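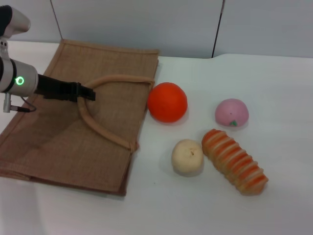 One reader of the preprint objected that a cable snag is a housekeeping problem and does not belong in an analysis of policy failures. The objection is reasonable, and an earlier version of this section left the snags out. They were restored when the logs showed that the stop logic had handled them badly, and that the same logic would handle other kinds of snag in the same way.

Home Papers Datasets Errata Contact

Figure 2. Approach to the handle in the Poltwood tote task. The fingers are over the rope handle of the flat bag. The cable leaves a small connector below the arm joint and loops to the right beneath the gripper. Toy food items are on the table to the right of the bag.

5.2 Handle faults and missed stops

The Poltwood task set contains 3,687 episodes in which the arm must grasp the handle of a tote bag, raise it to open the bag, and hold it. Of these, 32 ended in a handle fault, defined here as any contact between the handle and a part of the arm other than the inner finger surfaces that lasted beyond the grasp phase. In 8 of the 32, the handle caught on the cable loop. In the remainder it caught on the outside of a finger or slid up between the fingers and the housing.

The finger faults were mostly harmless. The force estimate rose during the lift, the monitor in the Onu controller tripped, and the arm stopped with the bag partly raised. An operator then freed the handle by hand. These cases count as failures in the success table but not as safety events.

The cable faults followed a different course. The handle is a thick, soft cord, and when the bag lies flat it forms a long, narrow loop on top of the fabric (Figure 2). If the gripper comes in low and is then corrected sideways, the cord can ride up over the cable. The fingers close on nothing. The controller reads a full closure, labels the grasp as missed, and starts the retry routine, which begins with a retreat along the approach path. The retreat pulls on the cable.

The monitor did not trip in any of the cable faults. Its force estimate is computed from joint torques and compared with a threshold that is set for each phase of the motion. During a retreat the threshold is raised, to avoid false stops when the arm accelerates away from the table. An empty tote weighs little, and dragging it produces a load well under the raised limit. The load on the connector was never measured at all. From the controller's side, all of the cable faults were normal retries, and the status light on the arm stayed green throughout.

In 2 of the cable faults the connector worked loose and the gripper lost power. The fingers are not spring-loaded and stayed where they were. The arm, which is powered separately, finished its retreat and started a second approach with a dead gripper and the bag still attached. Both runs were ended with the hardware stop. No one was touching the bag at the time, but operators do reach in to reset the tote between episodes, and a retry looks very much like the end of an episode to someone standing beside the table. We treat this as the most serious finding of the section.

Three conditions had to be present together: a low approach, a late lateral correction, and a slack cable loop on the handle side. The first two come from the policy. Demonstrations were recorded on a Zorstead bench with a stiffer handle that stood clear of the bag, and the operators learned to come in low and slide under it. The policy copied this. On a handle lying flat the same motion has little to gain and brings the cable close to the cord.

The following changes were made in August. The cable was shortened and clipped along the joint, with enough slack left for full wrist rotation. A retreat that follows a missed grasp now uses the lower threshold and a reduced speed. Loss of communication with the gripper stops the arm at once - previously it raised a warning in the log and nothing else. Finally, an audible tone is played before any retry.

No cable fault has been recorded since, but the number of episodes run with the new settings is still small, and the finger faults have not gone away. Slower retreats also lengthen each retry. The Drerus arm was not available for a repeat of the test, so we do not know how much of the result depends on where this arm places its connector.

Comments

Did you try mounting the cable on the opposite side before shortening it? Ours is clipped and the clip itself now catches fabric.

Reply from the authors: Yes, briefly. It cleared the handle but rubbed at the joint in some wrist poses, so we went back.

The gripper communication loss should have been a stop from the start. Please move that out of the fourth sentence of a paragraph and into the abstract.

Is the threshold table going to be released with the logs?

Contact the authors | Copyright held by the authors | Back to top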